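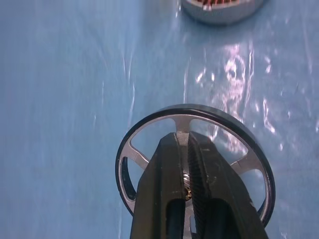

A round metal rotor bell with a dark rim, silver-gray face and open spokes.

Stavwood Sets January Date for Motor Rebuild Bench
December 16, 2005
By Bautista Ledesma
Comments (4) | Share

STELLCOMBE — Stavwood will begin taking brushless motors for rebuild in January, the company said in a notice to its trade customers. The service covers outer-rotor units, in which the bell turns around a fixed set of windings, and will be run from the bench at the firm's Parry building.

Until now Stavwood has sold replacement motors only. Customers with a worn bearing or a bent shaft had to buy a complete unit. Under the new terms the motor is opened, the bell and stator are inspected separately, and the customer is billed only for the part that fails.

Myfanwy Dafis, who manages the bench, said most returned motors have sound windings.

"The bell takes the knocks," Dafis said. "If the rim is true and the magnets are still bonded, we clean it and it goes back on. If the rim is out, we don't try to straighten it."

The bell and stator are kept together as a pair through the whole job. Work is done over plastic sheeting, which is changed between batches to keep metal filings away from the magnets. 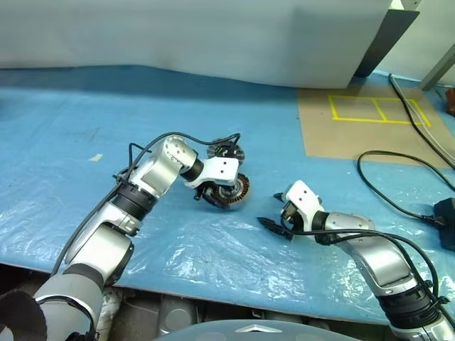 Photo: Stavwood

Each stator is tested for resistance across all phases before the bell is refitted. A unit that falls outside the limits is set aside, and the customer can choose to have it rewound or returned as is. Rewinding will be sent out to Filari, which already supplies Stavwood with wire.

The standard charge is $72 per motor, with parts extra. Orders of 20 or more will be charged at $70 each. Turnaround is four working days from receipt — longer where a rewind is needed.

Dafis said the bench has over 20 motors waiting from customers who asked to be first in line. Motors with cracked bells will not be accepted for rebuild, and units should be shipped with leads attached and mounting screws removed. Stavwood will not test motor controllers.

Order forms are available from the trade counter.

Contact the newsroom | Copyright 2005 | Back to top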